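The great paper sort-out at Vodden

Office news, 8 August 2020

If you've walked past the back desks at Vodden lately you'll have noticed that the paper has finally come down off the shelves. All of it! We've been promising ourselves a proper sort-out of the printed lists ever since we moved in, and in July we ran out of excuses (and shelf), so I put my name down and got stuck in.

What we've got is mostly tables. Stock tables, order tables, price tables, tables of what went to Hurko and what came back again, all printed on plain white A4 and all looking exactly the same from a metre away. My first job with any pile is just to get hold of it and flick through the edges to see what sort of thing I'm dealing with - a bit like riffling through a phone book, if you remember those. You soon get an eye for it. The long number lists tend to stop part way down the last page, and that bit of blank white is a handy sign that one report has ended and another is about to start.
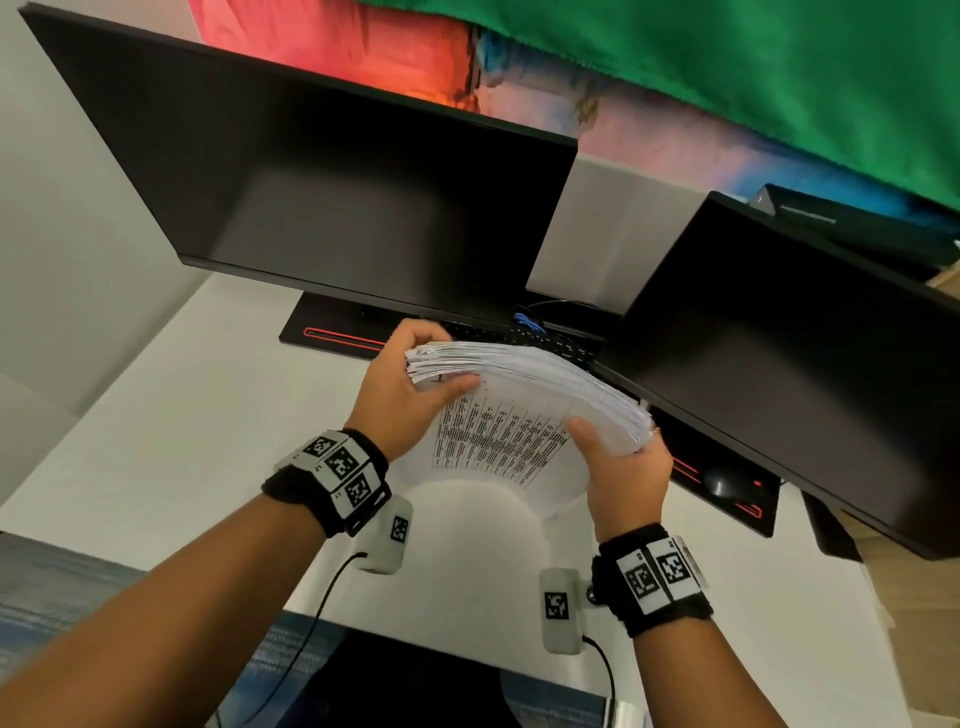 Thumbing through one of the thicker piles, in front of the two monitors.

I started out with grand plans for the big table in the meeting room, but I've ended up doing nearly everything at a desk. The screens stay off while I'm at it, the keyboard gets shoved back, and the pile goes down in front of it. It always creeps forward again and I end up with half the Fuchs orders lying on top of the keys. There's a nest of cables back there too, which is a job for another month and I hope another person.

So far I've been through 637 sheets and kept 157 of them. I was pretty pleased with that until I saw how many were still waiting in the cupboard. The plan is to get everything we really need into 40 plastic wallets, which will fit on one shelf with a bit of room to breathe. We think there were roughly 300 pages of duplicates in the Dollico lists alone. I don't know who printed those twice and I'm not going to ask (it may well have been me).

The slow part is the sheets that have wandered. You pull one up to read it, it's got a great big grid full of tiny writing, and the one next to it has a narrower grid full of even tinier writing, and you have to decide whether they were ever meant to be together. I lay them side by side and check the headings before I move anything. A few have had something scribbled on them in pen over the years, and I've been very glad of those.
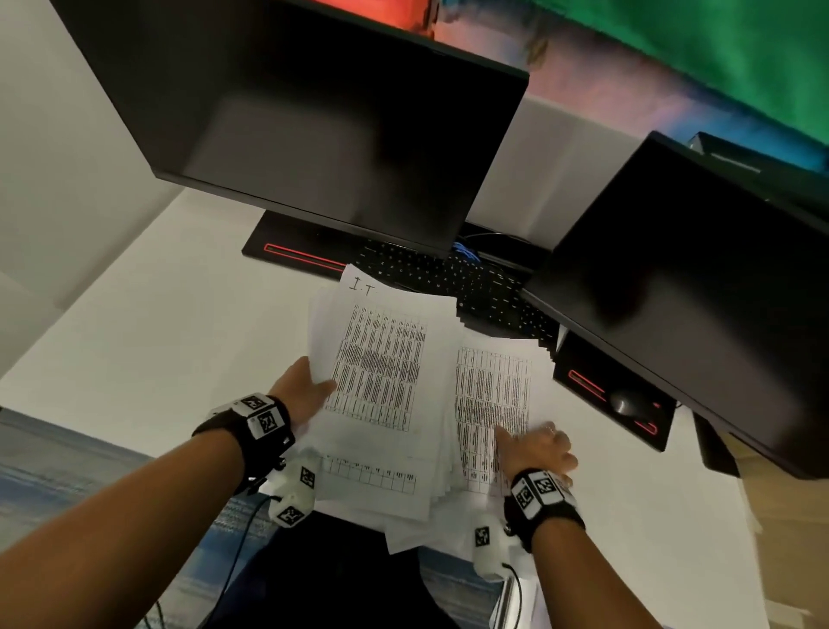
What the letters mean

A few people have asked about the handwritten "I.T." on some of the printouts. It's simply where they're headed. Anything with I.T. on it goes over to the I.T. shelf, and please don't put it back in the general pile, however tempting it looks! I've been writing nice and big so that it can be spotted without digging. Top right is the best place if there's space beside the table, and if there isn't, anywhere you can find a gap will do.

Once a bundle is down to a sensible size I pick it up, give it a quick look over and try to get the edges to line up. They never quite do. There's always a sheet or two poking out at the top, and I've decided I can live with that.
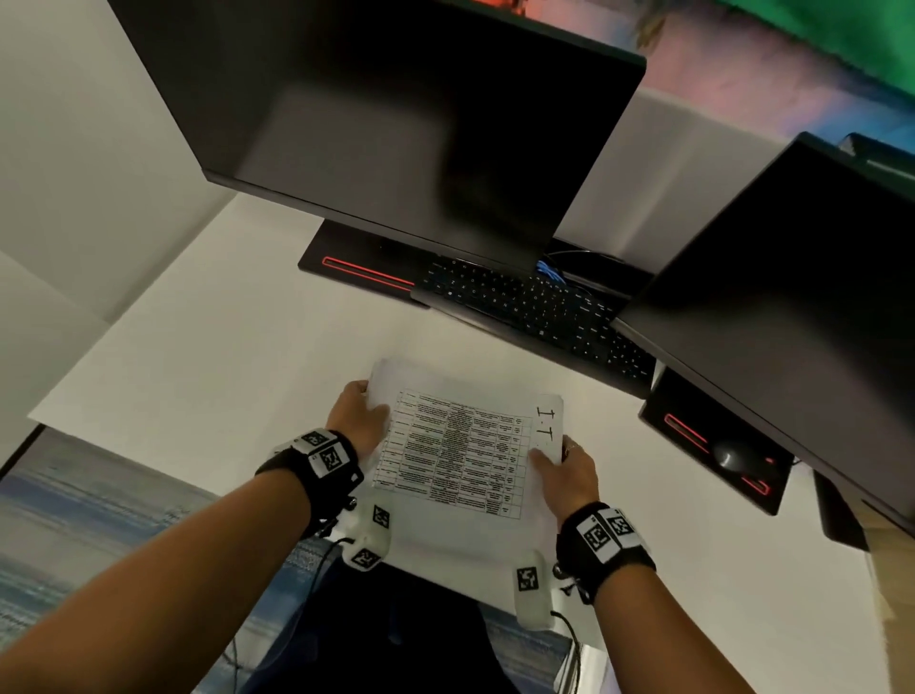

Page last changed: 8 August 2020

If you've got any old lists in your own drawers, bring them over and I'll add them to the heap. Please take the staples out first, my thumbs have suffered enough. Anything with customer addresses on it should go straight in the locked bin by the door and not to me.

The wallets are on order and the shelf has been wiped down ready. I'll be carrying on with the Hurko returns next, then the last of the Fuchs orders, and if you're missing a price list in the meantime come and ask before you print another one.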